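News > Pageants > Rules and Results

September 16, 2023
By Yufang Cheng

The Miss Binano pageant will replace its single preliminary round with regional heats, organisers confirmed. 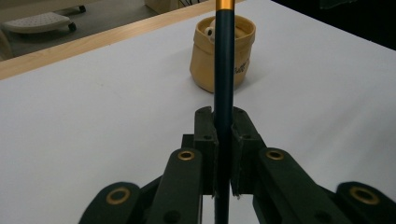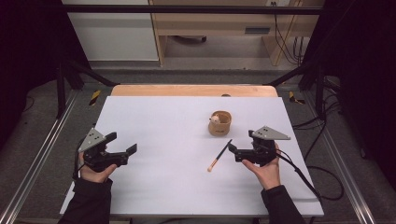
First: a dark blue pen with a gold band. Second: two hand-held grippers over a white board.

Entries will be sorted into three regions, each sending five candidates to the final, for a total of 15. A record 354 applications were received. Preliminary scores will no longer carry over – finalists start from zero.

The interview now counts for 30 per cent of the final mark. Head judge Melquiades Jaramillo said tied scores would be settled on the interview alone. Last year's winner, Yuxi Yin, will hand over the crown at the Jivard Hall, which seats 2000.

Contact the newsdesk | © 2023 Hestent Media | Back to top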